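Haruna 木制微缩房屋套件 装配说明
第4章 窗框的胶合与夹紧

4.1 准备台面
胶合作业应在平整、稳固的台面上进行。台面有沟槽时，须先铺垫层，以免胶液流入槽内。室温低于15℃时胶液固化变慢，11月以后在无供暖房间作业的，应相应延长夹紧时间。

1. 清除台面上的木屑和旧胶残渣。
2. 铺设垫层，四周压平。
3. 在垫层上覆一层防粘纸，尺寸应大于待胶合部件。
4. 按零件清单核对窗框散件。编号144为横档，编号199为窗台条，两者厚度不同，不可互换。
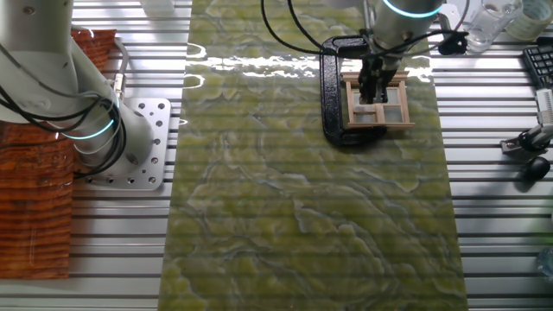
图4-1 铝型材台面上的绿色大理石纹长条，左侧为木纹板

4.2 涂胶
1. 用2,000目砂纸轻磨边框外露面。榫接面不得打磨。
2. 用细毛刷在榫头两侧涂一薄层白乳胶，榫眼内不涂胶。
3. 静置1分钟后插入榫头，用直角尺校正四角。
4. 用湿布擦去挤出的胶液，再用干布擦一遍。

注意：胶液渗入木纹后，该处无法均匀着色。需要染色的部件应先染色，待完全干燥后再胶合。

4.3 夹紧
1. 准备两块软木垫片，厚度不小于3毫米。
2. 将垫片置于夹口与部件之间，夹口中心线对准接缝。
3. 旋转丝杆至垫片刚好不能移动，再旋紧四分之一圈。
4. 测量两条对角线。差值超过0.5毫米时，松开夹具，重新校正。
5. 保持夹紧4小时，期间不得移动部件。
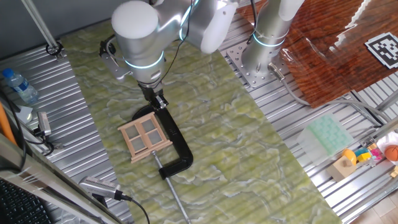 图4-2 C形夹与四格小窗框

警告：窗格片为脆性材料，不得在其表面施加夹紧力。夹具滑脱可能造成手指夹伤，旋转丝杆时另一只手应避开夹口。

说明：同时胶合多个窗框时，各框之间须用防粘纸隔开。叠放不得超过三层。

4.4 拆夹与清理
1. 反向旋转丝杆，先取下夹具，再取垫片。
2. 用刀片沿接缝刮除残胶，刀刃与木面夹角保持在30度以内。
3. 检查窗台条是否与下边框平行。有缝隙时，用牙签补入少量胶液，重复4.3节。
4. 揭去防粘纸，用微湿软布擦拭垫层。不得使用丙酮或含研磨剂的清洁用品。
5. 垫层晾干后卷起存放，图案面朝外，避免折叠。

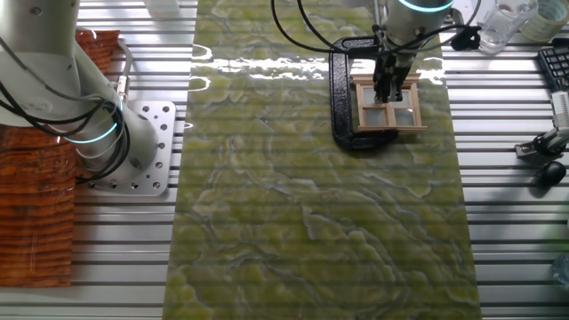

图4-3 铺于铝型材台面的大理石纹长垫

4.5 常见问题
接缝发白：胶液过量或擦拭不及时。轻磨后重新上蜡。
边框扭曲：夹紧力不均。胶液未完全固化前，可用温水润湿接缝后拆开重做。
窗格片松动：卡槽内有木屑。取出窗格片，清理卡槽后装回。
缺件或零件破损：记录零件编号及包装侧面的批次号，寄至 Horura 公司 Fillville 售后部，收件人 Aino Sjöberg。

窗框装入墙板的方法见第5章。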